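Chapter 4
Joints That Come Apart

A chair that ships in one piece is mostly a box of air. That fact shaped much of the furniture sold in the last century, and it is the reason a chapter on joints belongs in a book on household goods. Makers wanted parts that packed flat, and buyers wanted something they could put together on the floor before supper. The joint had to serve both.

We will look at three families of joint: the push fit, the screw fit and the wedge. Glued joints were covered in Chapter 3 and come up again only in the section on repairs. 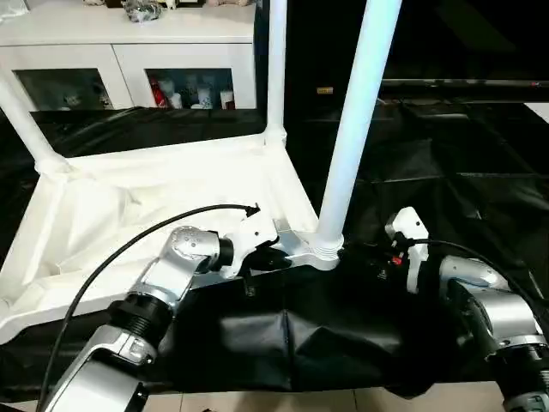 Kirsten Frandsen objects that the wedge should come first, as it is the oldest of the three and the only one that tightens under load. Her point is fair, and readers who prefer to follow history can start with Section 4.3 and come back.

The order used in this book follows what students are likely to have at home. In a survey of 42 households in Skerklow, the push fit was the most common joint in kitchens and bathrooms, and the screw fit came second. Wedges turned up in only four homes, all of them in older tables.

Terms used in this chapter

Socket: the part that receives.
Post: the part that enters.
Shoulder: the step that stops the post from going too deep.
Play: movement left in a joint after it is closed.

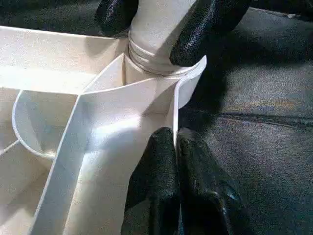 A joint in molded plastic differs from one in wood because the walls are thin. The load has to be spread, and the designer does this with shape. A post set where several interior walls meet can pass its load into all of them. Rings around the lower part of a post, one above another, are a common sight on such parts, and Section 4.2 compares four patterns of them. Play is measured with the part at room temperature.

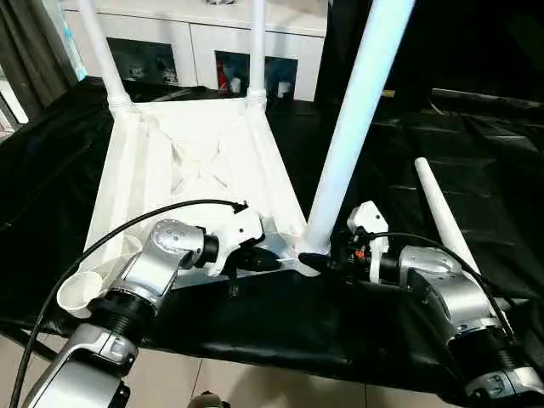
Seats carry more than their owner's weight. A person who sits down hard, or leans back to reach a shelf, can briefly double the load on one leg. Flat panels bend under this, so the underside is often ribbed, and crossing ribs in an X inside a raised rim are one way to do it. The legs then need a firm seating at the corners. Exercise 7 asks you to turn over a stool or small table of your own and sketch what you find.

4.1 The Push Fit

The simplest push fit is a straight post in a straight hole. It holds by friction alone.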